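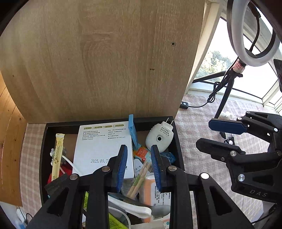

Plunari Outdoor Forum > Books and Skills > Which book for a first winter course?

odov_lars
Posted 8/5/06
Hello all. I want to learn shelter and fire for cold forest, and I can buy only one book now. I have two in mind: the Rennie handbook, 200 pages, and the older Kekero guide, which is 111 pages with drawings by hand. Has anyone used both in the field? My English is good enough for either, I hope.

Kirsty Tennant
Rennie. The chapter on axes alone is worth the money. Kekero is nice to read at home, but the knots are drawn so small that I gave up.

birchbark7
I disagree with Kirsty. The Rennie is too heavy for a pocket and he spends 11 pages on choosing a knife. Kekero shows you the lean-to in seven steps and you can follow it with cold hands.

Kirsty Tennant
You do not build a lean-to with the book in your hand! You practise in May, when it is warm, and in winter you know it already.

birchbark7
Maybe you do. I forget things between May and winter.

Cameron Cairns
Please check which printing of the Kekero you buy. In mine the pages on fire lighting are in the wrong order. The seller changed it without a question, but I paid the postage.

odov_lars
Thank you, this is very useful. I did not know about the printing - how can I see it before I buy?

Cameron Cairns
Look at the back of the title page. Mine was the second printing, the third is correct.

birchbark7
Mine is also second and the order is fine. Perhaps only some copies are bad.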